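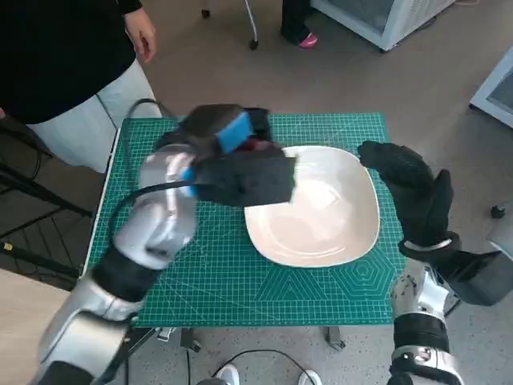 Speaker notes: What 2,917 demos don't tell you
Grirnell workshop, afternoon slot, 33 minutes with questions

Opening
Thank the hosts. Say up front that I like teleoperation and use it every week. My complaint is with what we claim for it afterward.
Ask for a show of hands: who has driven a two-armed robot for a full hour? Wait. Then ask who would trust the last ten minutes of that hour.

The number everyone quotes
Meter has 2,917 demonstrations in it. Big number, nice slide. We threw out everything where the operator stopped to fix a grip or started over, and 950 were left.
Pause here. Somebody will say the messy ones are useful too. Maybe. Then label them as messy. We hadn't.

Where the skill lives
When I hold a sponge over a bowl by remote control, I'm the one deciding how close is close enough. I look at the rim, I guess, I correct. The recording keeps the motion and drops the guess.
A sponge is kind to you. It squashes. You can be off by a finger's width and the log looks perfect. Don't let anyone sell you a wiping result as proof of fine control.
(If running late, skip to the grapes.)

Grapes and a plate
Move them from the mat to the plate. Sounds like a task for a toddler. Ask the room to write down where they'd grab, then compare with a neighbor. Stem end? Whole bunch from above? Under the leaf?
Our operators didn't agree either, and we averaged them anyway. The average of two good grasps can be a bad one. I'd like to see that sentence in more papers, including mine.
Leave this one up while they argue.
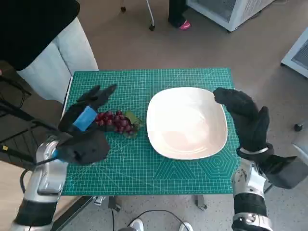
By hand or by remote?
Letus was our attempt to settle it. Same tasks, 2 ways of teaching: push the arm through the motion yourself, or drive it from a distance.
By hand, you feel the weight, but your own body gets in the way, and two arms at once is miserable. By remote, both arms are easy to move and you feel next to nothing.
I came in rooting for remote. I'm less sure now. Do not pretend there was a winner.

Son
Keep this short. Son is the follow-up, started in April. New operators, same objects, and every retry gets logged. No results to show yet, so don't hint at any.

Questions I expect
"Won't more data fix it?" More of what? Ask them back.
"Is the 950 set available?" Yes, on request, with the rejects in a separate folder.
"So should we stop collecting demos?" No. Write down who drove and how long they'd been at it.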